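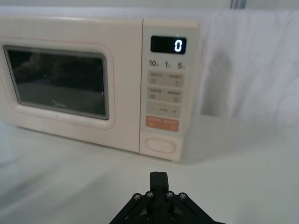 Zwischenbericht an den Fördermittelgeber, Teilvorhaben Teeküche Sindonden, Stand Juli 2022. Im Berichtszeitraum wurde die Ausstattung der Teeküche im Erdgeschoss auf kompakte Einzelgeräte umgestellt und die Erfassung der Bedienabläufe begonnen. Das Mikrowellengerät steht frei auf einer weißen Tischfläche und ist damit von der Vorderseite unverbaut zugänglich. Die Bedienung erfolgt über flache Folientasten rechts neben der Tür. Oberhalb der Tasten befindet sich die Digitalanzeige, darunter folgen die Aufdrucke 10, 1 und 5 sowie weiter unten ein Tastenstreifen mit Minus und Plus. Die Tastenbeschriftung ist chinesisch und wird für die Nutzergruppe durch eine deutschsprachige Bedienkarte ergänzt. Der Entwurf der Karte liegt bei Siriwardena zur Durchsicht.

1. Stand der Arbeiten

Arbeitspaket 1 (Bestandsaufnahme) ist abgeschlossen. Das Inventar umfasst 115 Positionen, darunter Geschirr, Kleingeräte, Vorratsbehälter und Reinigungsmittel. Doppelt vorhandene Positionen wurden im Mai ausgesondert, der Abgang ist in Anlage A verzeichnet.

Arbeitspaket 2 (Aufstellung der Geräte) ist im Wesentlichen abgeschlossen. Offen ist die endgültige Position des Wasserkochers. Die vorgesehene Steckdose liegt zu nah am Spülbecken, die Verlegung wurde bei der Firma Gredon angefragt. Ein Angebot liegt noch nicht vor.

Arbeitspaket 3 (Bedienabläufe) läuft. Bisher wurden 37 Einzelabläufe beschrieben, unter anderem Tür öffnen, Gefäß einstellen, Zeit wählen, Gefäß entnehmen und Garraum auswischen. Jeder Ablauf erhält eine laufende Nummer und einen Verweis auf das betroffene Gerät.

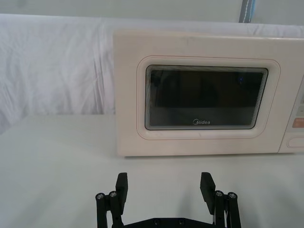 Bei der Beschreibung der Abläufe werden Tür und Bedienfeld getrennt geführt. Die Abläufe an der Tür sind von der Beschriftung unabhängig und können ohne Bedienkarte geübt werden. Für das Bedienfeld wird die Freigabe der Karte abgewartet.

2. Reinigung und Pflege

Für die Gehäuseflächen aus hellem Kunststoff ist ein feuchtes Mikrofasertuch ohne Scheuermittel festgelegt. Leichte Gebrauchsspuren an der Front gelten nicht als Mangel und werden nicht nachbearbeitet. Das Sichtfenster wird nach demselben Verfahren gereinigt. Der Pflegeplan hängt an der Innenseite der Küchentür, die Abzeichnung erfolgt wöchentlich.

3. Mittelverwendung

Im Berichtszeitraum wurden 1.332 Euro für Kleingeräte und Zubehör verausgabt. Die Belege sind in der Projektablage Skuretix hinterlegt. Für Druck und Laminierung der Bedienkarten sind weitere 100 Euro vorgesehen, der Betrag ist noch nicht abgerufen. Eine Umwidmung zwischen den Kostenarten wird derzeit nicht beantragt.

4. Abweichungen und nächste Schritte

Die Freigabe der Bedienkarte verzögert sich gegenüber dem Arbeitsplan. Ursache sind zwei Tastenbezeichnungen, deren Übersetzung nicht eindeutig ist. Bis zur Klärung bleiben die betreffenden Felder auf der Karte leer. Nach der Freigabe folgen Probedruck, Anbringung neben dem Gerät und ein Durchgang mit der Nutzergruppe. Das Angebot zur Steckdose wird nach Eingang zur Zustimmung vorgelegt.

Anlagen: A Inventar und Abgänge, B Liste der Abläufe, C Belegübersicht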